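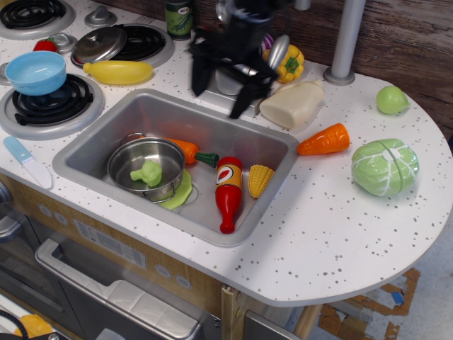
Progress report to the Dralura Fund, second period
Play and Language Room, Danotow

Dear members of the fund,

With this report we inform you how the grant for the Play and Language Room was used in the second period, which ended in March. The first report was mostly about the rent and the repair of the floor. In this one we write mainly about the play kitchen and the toy food, because the larger part of the money went there, and because you asked us in your last letter to explain more exactly what the children do with the things we buy.

State of the room

The room is open in the mornings for families with children between two and six years old. Most of the families speak another language at home, and the children learn their first words of English with us while they play. When we wrote to you in the fall, we had one carpet, a box of blocks and a low table. Now the room has three corners: the reading corner, the building corner and the kitchen corner. The reading corner is still poor. It has a bench and one shelf, and the books are partly too difficult.

The walls were painted by us during the holidays. The lamp above the building corner was changed by the landlord at his cost, so it does not appear in the accounts.

The kitchen corner

We bought the play kitchen used, from a kindergarten that was closing. The speckled countertop was in good condition. It has a real metal sink set into it and a stovetop with black coil burners, and the knobs are between the burners where a small hand can find them. The company Çetinkaya, which does carpentry in Danotow, made a new back support for it and fixed it to the wall. We had not planned this work in the first budget. The kitchen moved when several children leaned on it, and we did not want to open the corner in that condition, so it stayed closed for 7 days more than we had promised to the parents.

The toy food we collected in two steps. The first part came together with the kitchen. The second part was ordered from Vultix, together with the storage boxes. In the order we asked for food that the children know from home and that has a short name: carrot, corn, cheese, banana, onion. We also took a few bottles. At first we thought that bottles are less useful for learning words, but the word "ketchup" was understood by every child from the first morning, and it gave courage also to the very quiet ones.

A smaller parcel from Vultix arrived with the wrong lids for the storage boxes. They were exchanged without cost, but it took until February. In the meantime we kept the toy food in two cardboard boxes under the table.

How the kitchen is used

We do not give lessons in the kitchen corner. An adult sits near it on the floor and speaks about what is happening. "You put the carrot in the sink." "Is the soup ready?" After some weeks we decided to use always the same few sentences, and we wrote them on a paper beside the door so the parents can use them too. The sentences with "in," "on," "behind" and "next to" are the ones we repeat most. These small words are difficult for our children and, to tell the truth, also for some of the adults who help in the room. 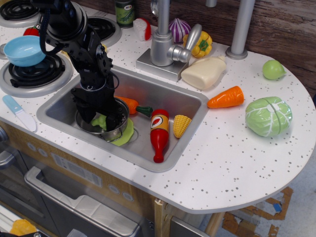
The sink became the most important place of the whole kitchen, and this we did not expect. We had imagined that the stove would be the center, with cooking and serving. But the sink has a border, and what is inside it stays together and can be talked about. On a normal morning a large part of the shopping ends in there: the pot, the lettuce leaf under it, the carrot with its green top, the corn, the ketchup too. From this we made one of our best small activities. One person asks what is in the sink and what stayed outside, and then the pepper and the striped onion at the back of the counter, near the faucet, have their turn with "behind." With the older children we ask a harder thing, for example what is under the pot and what is inside it.

The second popular activity is the soup. Each child chooses one thing and says its name, or says it together with the adult, and puts it into the pot. The small pot is the one everybody wants. We considered buying a second one of the same size, and after a discussion we decided against it for now, since waiting for the pot makes the children speak to each other. "My turn" and "after you" were learned in this way. If the waiting becomes too much of a problem with bigger groups, we will think about it again.

Tidying is part of the time together. We begin it a little before eleven thirty. In the first weeks we had a box for each kind of food with a printed word on it, but the sorting took too long and the adults were finishing it alone after everyone had gone home. Now there is one box for things that you eat and one for things that you cook with. The bottles are a question each time. Some children put them with the food and others with the pots — we accept both.

Cleaning and safety

All the toy food is wiped with soap and water at the end of each week and dried on towels. The metal things are washed at the same time. We do not use water in the play sink during the open hours. Before the corner was opened we looked at every piece for sharp edges and took away a few which were cracked.

Use of the money

In this period we spent 2,804 dollars. The biggest part is the kitchen itself with its transport and the work of Çetinkaya. After this come the order from Vultix and the towels, soap and paper. The receipts are in the folder which we send by post. One receipt, for the transport, is handwritten, and we ask you to tell us if this is a problem.

We spent less than planned on books. We would like to move the remaining money of this line to the next period and not lose it. The books we saw until now had too much text for our ages, and we prefer to wait and choose well.

What did not go well

The parents' evening in January had few visitors. We had chosen 6 in the evening, and for many families this is the hour of dinner. The next one will be in the morning, directly after the open time, and we will put coffee.

The word cards that we printed in the first period are not used. The children carried them around but did not connect them with the objects. We will not print more of them.

It was also difficult to keep notes on the progress of each child as we described in the application. The adult who sits on the floor cannot write in the same moment. Now we write a few lines after the room is closed, in one common notebook. It is less exact than the form, and we want to be open with you on this point.

Plan for the next period

We will open one afternoon more in the week, for some 5 families who cannot come in the morning. We will continue the kitchen corner as it is, and work on the reading corner, with a second shelf and picture books about cooking and food so that the words from the kitchen come back there. We also want to try a small shop next to the kitchen, with a table and paper bags, where the same toy food can be bought before it is cooked. For this we need no new money.

We thank the Dralura Fund for the trust. If you wish to see the room, the best time to come is ten in the morning, when the soup usually starts.

The team of the Play and Language Room, Danotow

Comments

My daughter now asks me at home what is "behind" the fridge. Every day. Thank you to the team!

Could you put the paper with the sentences on this page as well? I took a picture of it at the door but my phone is old and I cannot read the bottom lines.

Reply from the team: Yes, we will add it when the new version is typed.

We have a box of picture books without much text, from when ours were small. Some about animals and two about a bakery. Can we bring them in the morning or is it better to call before?

Please keep the ketchup in the shop also, my son will look for it.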